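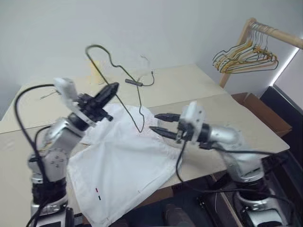 ## Notice on the garment-handling cell: a thread from the Conneely Automation Laboratory

**1.** In November we paused work on the two-arm garment-handling cell at our Fliddale site after a gripper failed to release during a hanging trial. We are publishing a short account for our partners and for other groups doing similar work. December 2022.

**2.** No person was injured. One arm was taken out of service for inspection, and one garment was torn at the shoulder seam. The cell remains on restricted use until the last of the actions below has been signed off.

**3.** The task under test was to place a white garment on a wire hanger using both arms. One gripper steadies the cloth while the other brings the shoulder over the hanger. The hanger is then lifted and passed to the rack.

**4.** On the trial in question, the right gripper closed on a fold of cloth and on the hanger wire together. The control software, Kivetum, recorded a good grasp. It had no means of telling one layer of cloth from cloth plus wire.

**5.** The left arm then began its pull as planned. With the right gripper holding the wire, the load had nowhere to go. The force limit on the left wrist should have stopped the motion at once - it did not.

**6.** Karabo Kruger, the operator on duty, pressed the emergency stop. Both arms halted and held position. The right gripper stayed closed, as it is designed to do when power is removed, and the hanger had to be cut to free it.

**7.** Our review found two causes. The first was a force limit that had been raised for an earlier trial with heavy towels and never set back. The change was made by hand and was not written in the log.

**8.** The second was a worn section of cable at the left wrist. When the arm was fully extended, the force reading dropped out for short periods. Kivetum treated a missing reading as a reading of zero. This is a serious fault, and we have reported it to the supplier, Sumow.

**9.** We went back through the records of 231 hanging trials carried out on this cell. The same dropout appears in 12 of them. In each of those the hanger came free without damage, and no one reviewing the results had reason to look further.

**10.** That finding concerns us more than the tear. Our weekly check looked only at whether a trial had been completed. It will now include the force record for every trial, complete or failed.

**11.** The following changes are already in place:

- Both wrist cables have been replaced, with added slack at full reach.
- A missing force reading now stops both arms.
- Force limits return to their default values each time the cell is started.
- Any change to a limit must be entered in the log with a name.

**12.** Still to be done: a release procedure for a gripper that has closed on wire. Staff should not reach in by hand while an arm is holding load. Until the procedure is approved, power is to be isolated at the wall and the duty engineer called.

**13.** Trials at reduced speed will resume once that procedure has been tested. We plan to run 20 with an operator at the stop button throughout, and to publish the force data from all of them, including any that fail.

**14.** Groups using Kivetum with a wrist sensor are advised to check how their version handles a lost signal. A simple test is to unplug the sensor with the arm at rest and read the value on screen. If it shows zero, please stop work and contact Sumow.

**15.** Questions about this notice may be sent to Ayten Demirtaş, who led the review. The full report, with the cable inspection notes, is available from the laboratory office on request.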